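September, notebook 5, continued from the glaze sheet

Dishwasher durability of overglaze decals, Jidik body, second batch. Load is the same as before: on-glaze prints from Dukoritz, fired at the lower of the two schedules, no cover coat. Detergent is the Fodor powder at the dose on the box. Water softener regenerated before the start.

Cycle 113 completed overnight. Pulled the rack at 7:40, let the ware drain, wiped with lint-free cloth. Gloss readings on the black are down slightly from the last pull, still inside the scatter of the meter. Red is the one to watch. Two of the test tiles show a dull halo at the edge of the print under the loupe — could be flux loss, could be detergent film. Will repeat after a vinegar rinse before writing it up as wear.
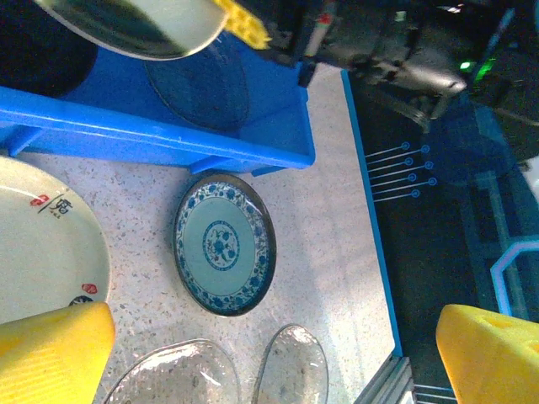 Cream plate, red seal marks and black characters on the rim.

Rack position matters more than I allowed for. Tiles in the outer row get the spray arm directly and lose gloss faster than the inner row. From here on, rotate one slot clockwise every 20 cycles and log it on the door sheet. Earlier data stays in the table but gets flagged.

Thermocouple in the sump reads high against the glass thermometer at the hot end. Swapped the lead, no change. Using the glass reading until the Jesis unit is back from calibration.

To do:

- vinegar rinse, re-read red
- weigh detergent doses, stop using the scoop
- order more cloths
- next pull at 339, unless the halo grows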